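I've been meaning to write up the Trustum foam shape sorter for ages. We've had ours since December, so by now I've trodden on it, hoovered round it, fished bits of it out from behind the sofa and lent it to my sister for a fortnight (she gave it back with one shape missing, then found it in a welly). I think that counts as a proper test!

A bit of background first. I look after small children for a living, up to four at a time, and I've got two of my own who are now too big for this sort of thing and still play with it. Before the Trustum we had a wooden sorting box from Malgate, the kind with a lid, and I really wanted to love it. Lovely to look at, dreadful to live with. Every block that went in the box landed with a crack like a dropped plate, and when a cross toddler threw one at the skirting board it left a dent I still haven't filled. So foam it was.

I bought ours from Jarnau, who do a lot of nursery and playgroup stuff and will sell to ordinary people too if you don't mind the plain packaging. Delivery was slow but it did turn up in one piece, with a sheet of instructions that I'm fairly sure nobody on earth has ever needed. You put the shapes in the holes. We managed.

The thing I like best is how chunky it is. It's a big thick slab, and it stays where you put it on a hard floor, even with a child leaning their whole weight on one end. I did wonder about the foam being too soft, but it's quite firm, a bit like a good camping mat. You can kneel on it (I have) and it springs back. The holes are cut nice and deep too, so once a shape is in, it stays in, and you can pick up the whole board and move it to another room without everything tumbling out on the stairs.

The green is VERY green. I know some people like their toys in tasteful oatmeal colours these days and if that's you, look away. My lot have never once failed to spot it across the room, which is more than I can say for their shoes.

Now for the moans. The star is a pig. Little ones get the idea of the easy shapes quickly, and then they get to the star and it all goes wrong, as you have to line up every single point before it will go down. I've had tears over that star. One little boy solved it by standing on it, which I thought was pretty resourceful. By the time they're heading for three they seem to enjoy the challenge, but with the babies I just hide the star piece and let them get on with the rest.

Crumbs are my other grumble. Anything deep enough to hold a shape is deep enough to hold half a rice cake, and the corners of the holes are fiddly to clean. I turn it upside down over the bin and give it a good thump, then go round with an old toothbrush and a drop of washing-up liquid. Don't put it in the washing machine! My sister asked. Let it dry standing on its side as well, or the underneath stays damp for days and starts to smell like a swimming bag.

It also picks up dents from fingernails and teeth. Ours has a neat little row of bite marks on one edge, and there's a spot where somebody tried to peel the foam apart. It's held together fine so far, but if you've got a child who's a picker I'd keep an eye on it.

I did look at the Yurchenko one before I settled on this, because a friend from playgroup swears by hers. It's thinner and comes in a carry bag, which would be handy if you're always off to grandparents' houses. For staying at home I think the thicker one is better, and the shapes are much easier for small hands to get hold of. If they ever do the Trustum with a bag I'd buy it again tomorrow.

So would I recommend it? Yes, for anyone with a child between one and three, and double yes if you live above somebody. It's quiet, it's tough enough, and I can still have a hot cup of tea while they're busy with it. Just watch out for that star, and check your wellies.

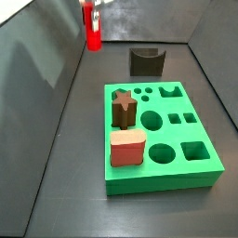
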